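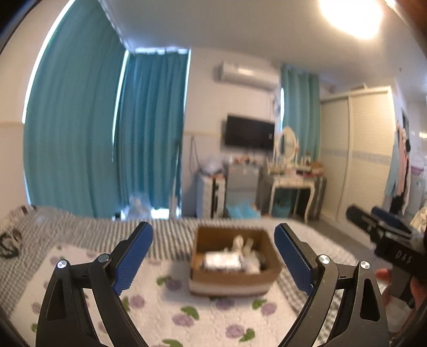
Sorting Small Items at Home: A Bedroom Storage Project
Suqin Liang
Household Management, Final Project Report
27 May 2020

1. Background

The project asked each student to pick one storage problem at home, work on it for a set period and write up the results. I picked small personal items in the bedroom. By this I mean hair ties, hair bands, single socks and gloves, small product cartons and other things that have no fixed place and end up on the bed, the windowsill or the floor.

My starting point was a survey I ran with classmates and people in my building. I got 207 answers. The most common complaint was time lost looking for something small in the morning. The second was buying a replacement and then finding the first one. Very few people said they lacked space. Most had a drawer or a shelf that would have done the job, but it was already full of things they did not use.

2. Method

I compared two ways of sorting. In the first, which I called Lilton after the street I grew up on, everything goes into one open box and the box is emptied and sorted once a week. In the second, called Alcaraz, each kind of item gets its own small container in a drawer and has to be put back every evening. I used each method for 15 days in the same room.

For the Lilton method I used a cardboard box I already had. I worked on the bed for all the sorting. The desk is too narrow, and on the floor I kept pushing things under the furniture. A light-colored quilted mat went over the bedspread first. It gives a clear work area, and it can be lifted by the corners if something has to be moved in a hurry. The flower print did make it harder to spot small dark things such as bobby pins, and a plain mat would be better for that.

The steps at each weekly sort were:

Put the mat on the bed and set the box near the middle.
Take everything out and place it in front of the box.
Group the items by kind.
Fold or flatten anything made of fabric.
Put back what is used every week. Move the rest to the closet.
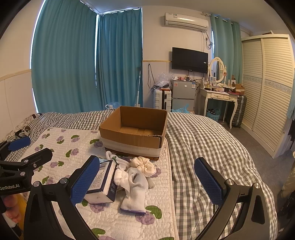 Hair accessories were the largest group by far. Scrunchies take up more room than expected because they do not stack, and a fluffy hair band takes up even more. I tried threading the scrunchies onto a cardboard tube, which kept them together but meant pulling off three to reach the fourth. In the end I stood them on edge along one side of the box.

Knitted items were the second problem. A single sock or glove has to wait somewhere until the other one shows up. I gave these one corner of the box and a limit of two weeks.

Product cartons went in last. I kept a carton only if the instructions were printed on it and nowhere else.

3. Results

The weekly sort under Lilton got faster over the test period. The Alcaraz method kept the drawer neater, but I skipped the evening step more often than I did it, and by the second week things were back on the windowsill. My roommate, who used the same drawer, skipped it too.

Both methods cut down on lost items. With the box I always knew which place to search, even if I had to dig for a minute.

4. Problems and limits

One room and one main user is a small test. The survey also came mostly from people my own age living in rented rooms, so it says little about families with children.

Cardboard is not a long-term material for this. The rim gets rough with handling and can catch on knitted fabric – I would line the edge with cloth tape next time.

5. Next steps

I plan to repeat the test in October, when hats and gloves come back into use and the number of loose items goes up. I also want to try a shallower box, where the bottom layer is easier to see.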